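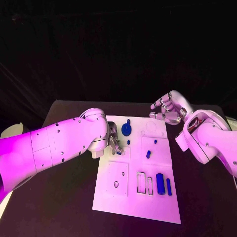
Ultance test bench, June 6, 2026

Two arms, one board, a handful of blue parts, and a rulebook that has reached 14 pages. I wrote most of it, so direct your complaints elsewhere.

Rule 1 is that the board gets photographed before a run starts. All of it, including the bit you're sure is fine. You will be asked about that bit.

Rule 2: every part has a start position and the start position is written down. "Kind of near the slots" is how the last guy did it, and we spent most of October arguing over what "near" meant.

Rule 3 is the unpopular one. Drops count. Part slips out of the fingers, you log a drop. You don't reach in and pop it back and say the grip was basically there. I have heard "basically there" from people with doctorates.

Also no changing the grip settings halfway through a block. If you want different settings, close the block, write down the new ones, start again from zero. Yes, from zero. I know you were on 37.

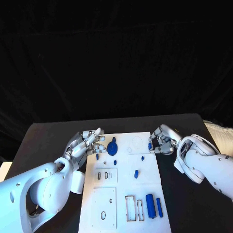 Matěj Paulík wants a rule for what the second hand does while the first one is working. Current text says it "shall remain in a suitable posture." Suitable for what, a funeral? We're rewriting it.

Draft wording so far: either hand may hold a part, both hands stay inside the marked work area, and the operator has to be able to say out loud which hand moves next. If you can't say it, you stop. Michalík thinks the out loud part is silly. Michalík also once ran the wrong script for a whole morning – quietly.

Next, hands. Yours, I mean. Human fingers stay off the board while the arms have power. A paused arm has power. An arm that "looks done" has power. This rule takes up one line and I've repeated it more than the other 13 pages combined.
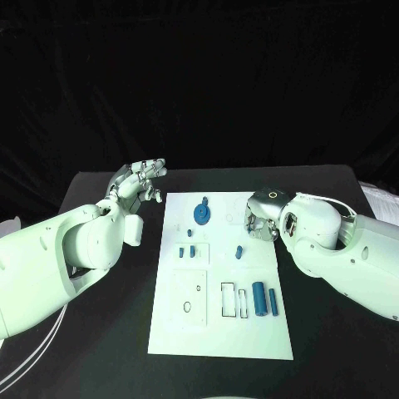 Then there's the question of what counts as placed. Dosix sent over their version and it says "correctly seated." Ours says the part is in its own outline, let go of, and still there after 4 seconds. Longer and uglier, but two strangers can score the same run and get the same number, and I'll take ugly.

Trasaser is the name of our log sheet, by the way. It was supposed to be temporary. It now has 236 rows and its own rule (no blank cells, and "n/a" needs a reason).

Comments on the draft are open till I lose patience. If your comment begins with "common sense says," please attach the page number.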